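Capítulo 7
Células de clasificación de sobremesa: evaluación de un kit comercial

7.1 Planteamiento

Los capítulos anteriores trataron la cinemática del brazo y el cierre de la pinza por separado. En este se estudian juntos, sobre un producto que el alumno puede encontrar en catálogo: el kit de clasificación de residuos de Rovitz, distribuido por Pappas. La tarea de referencia consiste en tomar envases de una mesa y depositarlos en el contenedor que corresponde a su material.

El kit se suministra en dos versiones, Drasdale (un brazo) y Sornier (dos brazos). Ambas comparten controlador, cámara de muñeca y programa de calibración. La documentación técnica, redactada por Tia Naylor, fija una carga de trabajo de hasta 667 ciclos por turno y exige recalibrar la cámara tras cada cambio de dedos.

7.2 Dificultad de los objetos

Un envase intacto admite un modelo geométrico sencillo. Una lata aplastada no lo admite: su sección varía a lo largo del eje y el punto de agarre debe estimarse en cada toma. Las botellas de plástico transparente plantean un problema distinto, propio de la percepción, ya que los reflejos de la pared desplazan el contorno detectado. El vidrio tumbado ofrece un contorno estable, pero tiende a rodar si un dedo lo toca antes que el otro.

Los contenedores de tejido añaden una fuente de error que los manuales suelen omitir. El borde cede al contacto y su posición no puede darse por fija entre ciclos.

7.3 Criterios de evaluación

Se emplearán los siguientes:
a) tasa de agarre al primer intento, sobre series de 100 objetos;
b) tasa de depósito correcto, contada aparte de la anterior;
c) intervenciones del operador por serie;
d) desplazamiento de los contenedores al término de la serie.

El criterio b) se calcula solo sobre los agarres logrados. Mezclar ambas tasas es un error frecuente en los informes de los fabricantes y dificulta la comparación entre versiones.

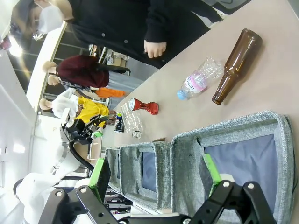 El registro completo de los ensayos comprende 1.589 ciclos y se analiza en el apartado 7.5. Antes conviene definir el sistema de coordenadas de la mesa, cuyo origen se sitúa en la base del brazo izquierdo.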